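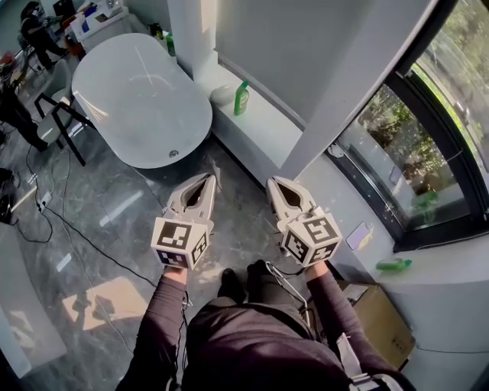 Baignoire îlot ovale Nuloda
Référence 954 – blanc brillant – pose libre

Fabricant : Gilmartin
Distribution : Sotville, équipement de salle de bains
Fiche mise à jour le 26 oct. 2021

Présentation

La Nuloda est une baignoire îlot de forme ovale, à extérieur blanc brillant, destinée aux salles de bains où l'appareil n'est adossé à aucune paroi. Elle se pose directement sur le sol fini, sans tablier ni châssis apparent. La cuve et l'habillage forment un ensemble livré assemblé.

Le modèle présenté est installé sur un sol en marbre gris, près d'une grande fenêtre courbe à cadre noir. Une tablette carrelée de blanc court le long du mur, sous la fenêtre, à droite de la baignoire. Un petit raccord rond est visible en partie basse de la face avant. La chaise, les flacons et le mobilier ne font pas partie de la fourniture.

Caractéristiques

Type : îlot, pose libre
Forme : ovale
Teinte : blanc
Finition extérieure : brillante
Matériau : acrylique sanitaire renforcé
Contenance au trop-plein : 200 litres
Pieds : 4, réglables, dissimulés sous l'habillage
Robinetterie : non percée, à prévoir sur colonne ou murale
Vidage : compris, bonde à pression
Siphon : extra-plat, compris
Garantie cuve : 6 ans
Garantie vidage et joints : 4 ans

La contenance est donnée baignoire vide, sans baigneur. Le volume utile dépend du réglage de niveau des pieds et de la position du trop-plein.

Sol et portance

La charge en service correspond à la somme du poids propre, de l'eau et de l'occupant. L'eau seule représente 200 kg au niveau du trop-plein. Sur dalle béton, aucune disposition particulière n'est demandée. Sur plancher bois, la portance doit être vérifiée par un professionnel avant commande, en tenant compte de la répartition sur les 4 appuis.

Le sol doit être fini, plan et étanche avant la pose. Les réglages corrigent une irrégularité locale – ils ne compensent pas une pente. Sur pierre naturelle polie, intercaler les patins fournis entre les pieds et le revêtement. Les patins en caoutchouc noir du commerce sont exclus : ils peuvent tacher les marbres clairs de façon irréversible.

Implantation

Conserver un passage suffisant pour le nettoyage sur tout le pourtour. Un dégagement réduit reste possible côté tablette ou muret, à condition que la bonde et le siphon demeurent accessibles depuis un autre côté.

Lorsqu'une tablette maçonnée longe la baignoire, son arête doit être protégée par un profilé ou un chanfrein. Le dessus reçoit une légère pente vers la cuve ou vers le sol, jamais vers le mur. Aucun joint de silicone n'est à réaliser entre la tablette et la baignoire, qui doit pouvoir être déplacée pour l'entretien.

Devant une fenêtre, vérifier avant la pose l'accès aux ouvrants et aux commandes de store. L'exposition à la lumière naturelle n'altère pas la teinte dans des conditions normales d'usage. Éviter en revanche la proximité immédiate d'un radiateur ou d'une bouche de soufflage.

Installation électrique

Les volumes de sécurité autour de la baignoire sont définis par la réglementation en vigueur et s'imposent à tout matériel fixe ou mobile. Une multiprise ou un prolongateur utilisé pendant les travaux doit être retiré avant la mise en eau. La liaison équipotentielle des éléments conducteurs de la pièce est à contrôler par un électricien.

Raccordement

L'évacuation se fait au sol, sous la baignoire. Une réservation est à prévoir dans la chape, à l'aplomb de la bonde, selon le gabarit joint au colis. Pour une évacuation murale, consulter le service technique avant commande.

Ordre des opérations :

1. Contrôler l'appareil à réception, avant signature du bon.
2. Positionner le gabarit et reporter les axes au sol.
3. Raccorder le flexible d'évacuation au siphon.
4. Mettre la baignoire en place à deux personnes au minimum, par l'habillage et non par le bord.
5. Régler les pieds et contrôler le niveau dans les deux sens.
6. Remplir jusqu'au trop-plein, vidanger, contrôler l'étanchéité.

Le film de protection est retiré en fin de chantier. Tout défaut d'aspect signalé après raccordement n'est pas pris en charge.

Entretien

Chiffon doux et nettoyant liquide non abrasif. Rincer après chaque usage, sécher si l'eau est calcaire. Les poudres à récurer, l'acétone, les solvants chlorés et les tampons métalliques sont à proscrire, y compris sur la face extérieure – le brillant ne se récupère que par polissage. Sur un sol en marbre, ne pas employer de détartrant acide pour la cuve sans protéger le revêtement au pied de l'appareil.

Options

954-C : colonne de robinetterie sur pied, chromée
954-N : colonne de robinetterie sur pied, noir mat
954-P : jeu de patins pour pierre naturelle, en remplacement
954-V : bonde et trop-plein, noir mat

Les colonnes sont livrées sans flexible d'alimentation.

Livraison et disponibilité

Départ entrepôt de Clitley, sur palette, au pied du véhicule. La montée à l'étage fait l'objet d'un devis séparé. Mesurer les portes, les paliers et la cage d'escalier avant commande : la baignoire ne se démonte pas.

Référence 954 disponible. Options 954-N et 954-V en réassort, expédition en décembre.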